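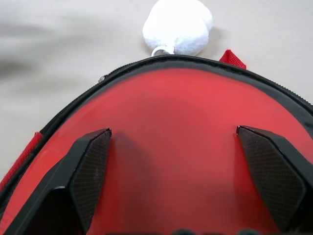 Backpack Program, Fall Report
Prepared for the Bullis Fund
Submitted by Dalia Lūse, program coordinator, Tanine Family Center
Sunday, September 26, 2021

Summary

The grant paid for backpacks and school supplies for children whose families are registered with the center. We planned for 96 backpacks and gave out 96. Packing was done in the back hall over two weekends in August, and pickup ran through the first week of school. There is a small amount of money left in the supply line. We would like to carry it over to February, when families usually come back asking for replacements.

What we bought

The backpacks came from Kuusk, the same supplier as last year. We ordered three sizes. The small size is meant for kindergarten and first grade, the medium for second through fifth, and the large for middle school. Last year we bought only mediums, and several parents of younger children told us the bags hung down past the child's waist. The small size fixed that. We did not get the same complaint this year.

Colors were mixed. Kuusk sells by the carton and each carton is one color, so we took red, navy, green and gray. Red went first at both pickup days. Gray went last, and mostly to the older kids, who seemed fine with it. For next year I would order one more carton of red in the small size and drop a carton of gray.

Paper, folders, pencils, glue and crayons came from Cliser. Their delivery was split in two. The second part, with the composition books and the rulers, arrived four days late and we had to open bags that were already packed to add them. It cost us most of a Saturday.

Packing

Each bag was packed from a list taped to the table for its grade group. The list for the small bags was short: crayons, glue sticks, a pencil box, a folder, two primary notebooks and a pair of blunt scissors. The middle school list was longer and included a binder, which is the item that gives us the most trouble. A full-size binder fits in the large bag only if it goes in first, flat against the back. People who packed the notebooks first had to take everything out again.

We checked every zipper before a bag was packed, all the way around and back. This was new. Last year we handed out bags straight from the carton and had a number of returns for zippers that jumped off the track at the curve. This year 18 bags were set aside at the zipper check. Most of those had only a thread or a piece of lining caught in the teeth, and we could clear it by hand. Four were truly bad and Kuusk replaced them without charge. I have asked them for a contact person for next year, as the replacements took a few phone calls to arrange.

We also tugged on the hanging loops and the shoulder straps. The loops held up well. Two straps had loose stitching where they meet the bottom of the bag, and a parent who sews repaired them on site.

Pompoms and name tags

One part of the plan was not in the original proposal. With your approval in July we moved a small sum from printing to buy clip-on pompoms and plain name tags. The reason was that many children end up in the same classroom with the same bag, and teachers had told us about mix-ups at the coat hooks. A white plush pompom on a red bag can be picked out from across a room, and a child who can't read yet can still find it.

We bought 40 pompoms. Children chose whether they wanted one, and where it went. Most parents clipped it up by the top of the bag, close to the zipper. I had expected the younger children to want them and the older ones to refuse, but a fair number of fourth and fifth graders asked too, and we ran out before the end of the second pickup day. The ones who came late got a name tag only. I am sorry about that and would order more next time.

Two cautions. The white ones are likely to get dirty fast. And one school asks that nothing hang off a bag in kindergarten, so those families were told to keep the pompom at home.

Pickup

Pickup was by appointment in blocks of 15 minutes. Families waited outside under the awning and came in one household at a time. The first day ran late by the afternoon, mainly because children wanted to look at every color before choosing. On the second day we hung one bag of each color by the door so they could decide while they waited, and we kept to the schedule.

For families without a car we made 25 deliveries. These went well, except that the color had to be chosen by phone, and a few children had changed their minds by the time the bag came. We swapped where we could.

Budget

Spending on backpacks came in slightly under the approved amount. School supplies were also under, even with the price increase on composition books. Pompoms and tags used the full amount moved from printing. Van rental was over because of one extra day. The overage was covered from the center's general account and is not charged to the grant. Receipts are attached in the order of the budget lines.

Problems still open

The Cliser order is still short one case of pencil boxes. They have promised either the case or a credit. I will send you a note when it is settled.

Storage is tight. Flattened cartons and leftover supplies are in the hall closet, which we share with the coat drive, and everything has to be out by the end of October. We have asked to use the upstairs shelves and are waiting for an answer.

Next steps

We will call a sample of families in November to ask how the bags are holding up, zippers and straps in particular. Kuusk gives a better price on orders placed before spring, so we hope to send you next year's request in February together with the results of those calls.

Attachments: receipts, packing lists by grade group, pickup schedule, supplier correspondence.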